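Taveo Kitchen Table Set: README

Version of January 17, 2018

Taveo is a set of recordings made with a pair of hand-held grippers, the kind you carry around and work like tongs while a camera on the tool watches the jaws. Everything in it happens in ordinary homes, on ordinary tables, with whatever the household cooks and eats with. We had a great time making it and we hope you get some good use out of it!

What you get

863 recordings from 28 homes, sorted into one folder per home. Each folder holds the left and right views, the jaw opening over time, and a plain text note naming the task. The tasks are small: taking a utensil out of a holder, putting it back, passing it from one gripper to the other, setting it down on cloth. Our favorites are the utensil holder recordings, 145 of them, because long thin handles in a crowded holder are such a lovely hard problem. Handles cross, heads catch on the rim, and a ladle likes to swing around in the jaws if you grab it too low.

We left the homes as they were. Busy tablecloths, tiled walls, shelves full of pots, all of it stays in. If your model has only ever seen a gray lab bench, try it on these first and see what happens (ours fell apart completely, which was a very useful afternoon).

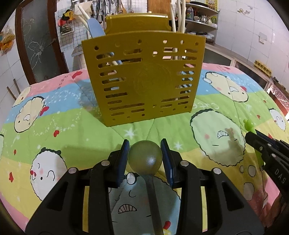 Utensil holder task, one gripper on the ladle and the second on a lime-green utensil.

See-through and shiny things are well represented, and that was on purpose. Clear plastic lets the background come through, so the edge of a spoon can be hard to find even for a person. We'd love to hear from anyone who gets depth working well on these.

Getting started

Unpack the archive anywhere you like and point the Brarado viewer at the top folder. Left and right views open side by side and stay in step. If they drift, delete the index file and let the viewer build a new one. The Somanex reader works too, but it skips the jaw opening unless you turn that on in its settings.

Known problems

Left and right are swapped in the notes for home 14. The views themselves are fine.
A few recordings start with the jaws already closed on something.
Hands show up near the edges now and then. Mask them if that matters for your work.
Task notes are short and the spelling is uneven.

Coming up

More homes in April, with bowls and lids. The folder layout will stay the same, so your loading scripts should carry over.

Packaged and maintained by Alexiou.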